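Cell 2 upkeep meeting, July
Notes by me again, so blame me for the spelling!

Present: Svatopluk Tóth, the two techs from Gavmont, me. Druklow sent apologies and a long email (read it, please, it has the spare parts prices).

1. Cables
Svatopluk went first. He wants the runs on both arms re-tied before we do anything else, and I'm with him. The slack at the shoulder is fine when the arms are folded up, but once they reach in over the table he'd like a longer loop and a softer tie. Gavmont will bring the hook-and-loop kind, and we'll finally bin the zip ties (hooray). Also on the list are the yellow cables on the left, which cross the floor before they go up to the mount. We agreed on a floor cover, color to be argued over later.

2. Gripper check
We went through the toothbrush job, with the clear cup in the middle and the brushes spread over the wood. Both grippers get their fingers checked for play every 400 cycles. The counter stood at 2,728 this morning, so the next one is coming up fast – I'll put a note on the monitor.

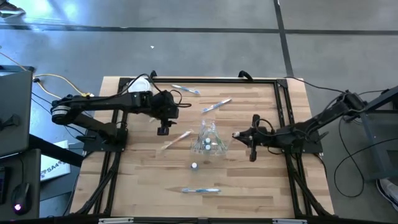 3. Base plates
Bolts get checked on both sides, left first, then marked with paint pen. Svatopluk has the torque sheet from Zelenák and will print it bigger, my eyes aren't what they were.

4. Parts money
We have $228 left for this quarter. Finger pads first, ties second, and the floor cover if there's change.

Next meeting at 11, same room. Gavmont to bring the pads.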